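Sun 2 May

Lost most of the afternoon to a picture puzzle going around online. You get a shelf of teacups and have to find the one with its handle on the left, and 798 people had already commented by the time I opened it (half of them bragging, of course). I stared and stared. Then I went and made toast, came back, and there it was — second row, right by the teapot!
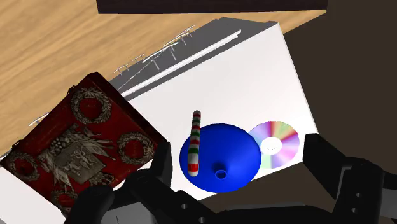
White spiral notebook on the table.

I sent it to the Kisness group chat and things got loud fast. Two of them found it in seconds, two swear it's a trick and there's no such cup. Somebody at Skavus posted a harder one back in November, the one with the owls, and I never did get that. It's past 2,000 shares now and I still can't see the stupid owl. Trying again after dinner.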